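Three hours with the Trullham printmakers

20 June 2025

I finally got to the linocut show at the Trullham gallery and I am still buzzing! I'd been meaning to go ever since it opened in April, and kept putting it off because the drive from Plidthorpe is a bit of a slog in the rain. Go anyway. Take a thermos.

The show covers a group of printmakers who shared a workshop on Fleury Street between the wars, and there are 44 prints hung over two rooms. The first room is mostly black and white, harbour work and winter trees, and you can really see people learning the tools as they went. Some of the early ones are a little wobbly (one gull looks more like a boot) but there's so much energy in the cutting that I didn't mind a bit.

Then you go through the archway and it's all colour. Wow. I had no idea you could get that sort of grey-violet out of two overlapping inks, and I stood in front of the big grain elevator print long enough that my knees complained. The label says it was printed in an edition of 12, each one a touch different. The gallery has two of them side by side, and in the left one the sky is nearly green.

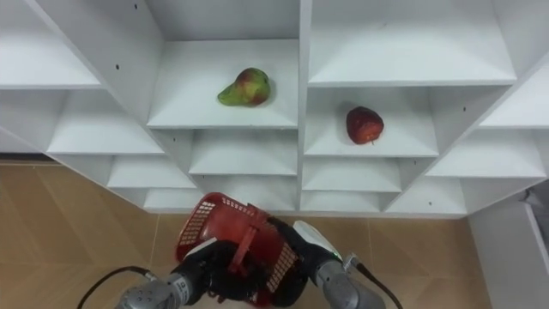 My favourite thing in the second room wasn't even a finished print, though. It was a set of trial proofs for a picture of a ferry landing, five of them in a row, with pencil notes all down the margins. "Too heavy." "Try the blue first." "Better!!" with two exclamation marks, which made me feel right at home. By the last proof the whole dock has moved to the other side and a dog has turned up.

Admission is free, and the catalogue is lovely, printed by Stuver on thick cream paper with proper fold-outs. They ran off roughly 3000 and the desk still had a good pile when I left. I only wish the essay on inks were longer.

One small grumble: the lighting in the first room bounces off the glass, so you have to do a bit of a sideways shuffle to see the darker prints. Mornings might be better for that. I'm going back in a couple of weeks to find out, and to have another look at the dog.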